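1/ OK so a few of you asked what we ended up doing about a table for the front room, and my answer got way too long for a reply, so it's a thread now. Grab a tea. It's a lot of words about one table.

2/ Background for anyone new: we had the old rectangular one for years. Dark brown, sharp corners, one wobbly leg with a folded coaster under it. Every hip in this household had a bruise at the same height.

3/ I wanted round. I wanted white. Everyone I mentioned this to said "white??" in the same voice. Yes, white! The room gets beautiful daylight in the morning and the old table just swallowed it.

4/ Prices, because I know that's what half of you are here for. Table plus chairs, delivered:
Peltonen: $2,479
Dernarari: $2,405
Hestero: $2,189
I'd love to tell you I chose with my heart but I chose Hestero.

5/ (The Dernarari one had a nicer base, I'll give them that. If you hate kicking a table leg while you eat, go and sit at theirs first. Sit at all of them, really. I got some looks in the Peltonen showroom for pretending to eat soup.)

6/ Chairs: black. I nearly went with pale ones to match and I'm so glad I was talked out of it. Against the white they look sharp, and in front of the windows you get these great dark outlines in the morning. Also they don't show jam.

7/ What I didn't plan for is how quickly a round table turns into the place where everything lands. There's no end of it to shove things down to! On the old one, clutter lived at the far end and we ate at the near end. Now a stray orange carrot-shaped thing with a bright green top can sit by the edge and it's the first thing you see from the door. Same with anything bundled up beside it in green and turquoise. All that white makes every colour shout. 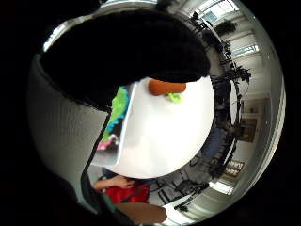 8/ So, rules. I made some. They're stuck to the fridge and they get followed maybe half the time, mostly by me.

9/ Rule one is the 10 minute clear. Just before supper, timer on, everything that isn't food or a plate leaves the table. It can go on a chair if it must, but whoever sits on it has to put it away. Bags are the worst for this. There is always a bag on a chair.

10/ Rule two, fabric stuff gets its own basket. Scarves, costume bits, sewing scraps, whatever. We have a lot of colourful cloth in this house and it travels. I got a big lidded one from Flunix and then took the lid off for good after the first week, as putting something in a basket with a lid is apparently two jobs.

11/ Rule three, no wet cups without something under them. I was a bit of a tyrant about this in September when the table was brand new. I've relaxed. The finish on ours has been very forgiving so far, tea included, though turmeric scares me and I'm not going to test it for you.

12/ Somebody asked about glare and yes, fair question. It's a glossy one. With the sun coming straight in you get a bright patch right where you're trying to read, and it slides along the rim as the day goes on.

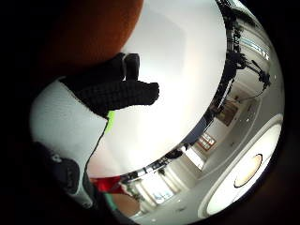

Blinds fixed most of it. Ours are the plain horizontal kind, tilted so the light goes up to the ceiling, and then the whole room is still bright but you can look at your plate without squinting. I thought about a tablecloth and decided that if I was going to cover it up I could have kept the old brown thing and saved the money.

13/ Cleaning! Soft cloth, warm water, tiny drop of dish soap, then a dry cloth straight after or you get streaks. I tried a fancy spray and it left a film I could write my name in. Crumbs go off the edge into your hand much more easily than with corners, it's the most satisfying thing, I do it even when there are hardly any.

14/ The rest of the room I've mostly left alone. The green plant stays over by the window, it's happy and I'm not messing with it. Brown picture frame stays on the wall. I was going to swap it for a black one to go with the chairs, but a bit of brown keeps it from feeling like a dentist's waiting room.

15/ Things I'd do differently: measure with the chairs pulled OUT. I cut a circle from old wrapping paper and laid it on the floor, felt very clever, and forgot that people need to get up. It's fine along the window side. On the other side you do a little sideways shuffle.

16/ And I'd ask about felt pads before delivery day. They weren't included, the floor was getting scraped by supper time, and I ended up going out in the rain for a pack. Put them on before anyone sits down!

17/ Would I buy it again? Yep. We linger more. Nobody's stuck down at the end anymore, the person telling the story can see every face, and you can reach the butter from any seat.

18/ Next thing is a light to hang over it. I've been going back and forth between one big shade in the middle or moving the existing fitting across, and I can't picture either. If you've got a round table and a lamp you like, please send me what you've got, and tell me how high you hung it.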